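Wollness takes its knitwear home to Pilgate for February show 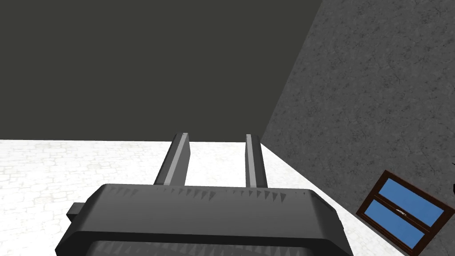 Charcoal and slate grey, with a row of small triangular notches along the rim.

I've been sitting on this one since before Christmas, so forgive me if I rush it! Wollness, my little knitwear label, is showing its new winter collection at the old Pilgate wool store this February, and you're all invited.

There are 30 looks, mostly big coats and jumpers, plus a few skirts I nearly talked myself out of (my sister wore one to the shops and three people stopped her, so they stayed). The yarn was spun by Fornar, who put up with me changing my mind about the greens all the way through spring. The buttons and buckles come from Verbeke.

We're also bringing in 13 fashion students to show a piece each before our own line comes out. I got my first break that way and I still remember how badly my hands shook doing up the hems.

Doors open at 6 pm on the Wednesday and the first look goes out at 7. Tickets are $17 and the money goes towards the students' fabric costs. Last season's samples will be on a rack near the door, priced to clear, so bring a bag.

The full collection goes on sale online the next morning. Media who'd like a seat or a fitting-room chat can write to me at the Wollness studio, PO Box 2885, Pilgate.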